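Search tips and guides
Search

Cleaning seams on pale panels without scratching them
Posted in July by Noelia Calvo

Quick one, I'm between jobs today. Pale panels look fine from across the room, then you get up close and every seam is holding dirt. Wiping the flat part won't touch it. You have to do the lines.

What you need: a dark cloth, soft, no rough hems. A bowl with 300 ml warm water. 2 drops of dish soap, no more. Dry towel for after. Old soft toothbrush if its bad.

Why dark? Dust and lint show up on it right away. White cloth on a white panel, you lose track of what you've done.

1. Dust first, dry. Always. Wet dust turns to paste and sits in the seam.

2. Damp cloth, wrung out hard. Fold it over two fingers so the tips do the work.

3. Start at the top of a seam and pull down in one go. Dont scrub back and forth. Turn to a clean bit of cloth for the next one.

4. Corners and the spots where a seam runs into the edge go last. Brush lightly, wipe, dry. 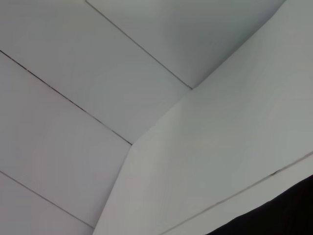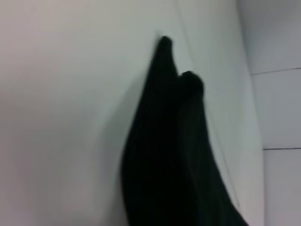
Seams can be very dark or barely there, do the faint ones too.

Begoña Carretero wrote in to say she skips the soap completely on painted panels and goes over each seam twice with plain water, and that the soap left a dull stripe on hers that took a whole afternoon to get off. Fair enough. If yours are painted, try her way first, somewhere low down.

Drying: towel flat against the panel, press, lift. Leave it some 4 hours before you push furniture back.

Still a dark line after all that? Could be a gap or old filler. Stop rubbing. Run a fingernail along it, if it dips in it's a gap and wants filling, different page.

Rinse the cloth, hang it up. Next time do the seams every couple of weeks and it goes much faster.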